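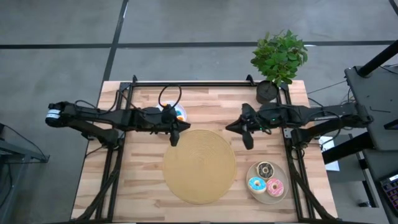
Moisture and settling in log walls: speaker notes

Slide 1. Scope
Talk covers wall settling in stacked-log homes. Timber frame is out of scope except for one comparison on slide 4. Keep the intro under 2 minutes. Handout is dated 2022-04-06; the older one has the wrong shrinkage table.

Slide 2. Where the height goes
Two causes: the logs shrink across the grain as they dry, and the joints compress under load. Shrinkage along the length is small enough to ignore. A post therefore keeps its height while the wall next to it drops. Pause on this point. Most of the later slides depend on it.

Slide 3. The Vistham house
Single story with loft, 38 logs in the longest wall run, counting both gables. Shell closed in November, heat turned on the same month. Too early. Door heads on the south side were binding by spring. The gap above each frame had been packed tight with trim stock. Correct detail: open gap, soft insulation, trim fastened to the wall above only.

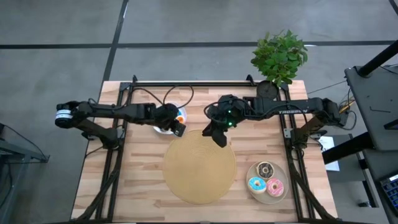 Slide 4. Posts and screw jacks
Every interior post under a log wall or a loft beam needs a jack, top or bottom. Bottom is easier to reach, top is easier to hide. Plinora drawings show top jacks behind a removable collar. Leave wrench clearance. Mention that the timber frame addition at Grajales has no jacks, and that the joint between it and the log section is a sliding one.

Slide 5. Stairs, pipes, flues
Fix stairs at one end only. Vertical drains get a slip joint at each floor. Flue framing stays clear of the log wall on all sides. Cabinets hang from a slotted rail.

Slide 6. Schedule and cost
Trurkum budget line for adjustment visits: $3,000, first visit included. Each visit takes 60 minutes if the collars come off cleanly. Owner keeps a written log of jack turns, by post number.

Questions. If asked about kiln-dried logs: less settling, same details. Do not quote a figure for other species.

Back to top | Contact | Copyright Plinora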